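Progress report to Premex, second period
Work package 3: Upkeep of the hand-held gripper pair and the writing board cell
Prepared by the Wilthorpe workshop

1. Where we are now

In the first report we promised that both hand-held grippers would be in regular use by October, with a written upkeep routine and a stock of spare parts. The grippers are in use and the routine is written. The stock of spare parts is not complete, and I explain this in section 4.

The cell is used for board tasks: holding the board, wiping, and moving a pad over the surface. The operator holds one gripper in each hand, and each gripper has its own camera and cable. We have now recorded 1,565 usable takes out of the 4,000 which are planned for the whole project. This is a little behind the plan. The delay comes mostly from the weeks when we were waiting for new links for the right gripper.

2. Finger pads and links

The pads are the part which gives us the most work. They are screwed to the finger with two screws each, and the inner edge takes all the rubbing from the board. At the beginning we replaced a complete pad each time when the edge was damaged. Now we put tape on the inner edge first and change only the tape, as long as the block below is still good. The tape frays after a time, and then it should be changed before it starts to fold under the pad.

The links are printed in our workshop. Each has a brass insert at the rounded end. Two of the early links cracked near the insert, so we print them now with thicker walls. No crack was found after this change, but I would like to wait for one more period before I call the problem closed.

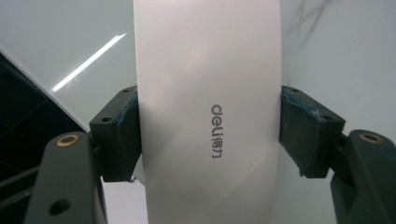
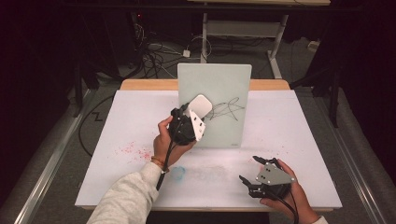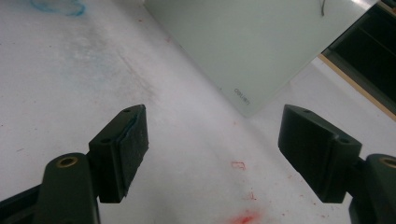

3. Routine of the operator

The routine was first written as a long list, and the operators did not follow it completely. We made it shorter. It has now 5 points and takes a few minutes in the morning:

Check by hand that no pad screw is loose.
Look at the tape on the inner edges and change it if it is lifted.
Close the fingers slowly and see that the two pads meet evenly.
Wipe both camera lenses with a dry cloth.
Lay the cables so that they hang free from the wrist and do not pull on the gripper.

The last point looks small, but a pulled cable was the reason for most of our lost takes in the first period. The plug at the gripper side has now a clamp, made after a drawing we received from the Miyazaki workshop. We are thankful for this help.

Cleaning of the table is done at the end of the day. Marker ink is easy to remove when it is fresh and quite difficult on the next morning. Some old stains will probably stay. For the recordings this is acceptable, and the project team prefers a used surface in any case. Dust of dry ink is a different matter – it goes into the texture of the pads and makes them slippery, so the pads are brushed at the same time.

4. Spare parts and costs

We planned to keep 3 complete sets of fingers on the shelf. At the moment there is one complete set and parts for a second one. The pad material comes from Zarkau, and the last delivery was softer than the one before. We tested it on the left gripper only and it wore too fast, so we asked for an exchange. The answer is positive, but the new material did not arrive yet.

Until then we use the remaining old material for repairs and do not build new sets. The budget for parts is not exceeded. The money which was reserved for complete replacement pads was used partly for tape and for the cable clamps, and the change is shown in the cost table sent separately.

5. Next period

We will complete the spare sets when the material is here, measure the opening of both grippers once per week – so far this was done only after a repair – and keep one log for both grippers in place of the two we have now. We also ask Premex to confirm if the old cracked links should be kept for inspection or can be thrown away.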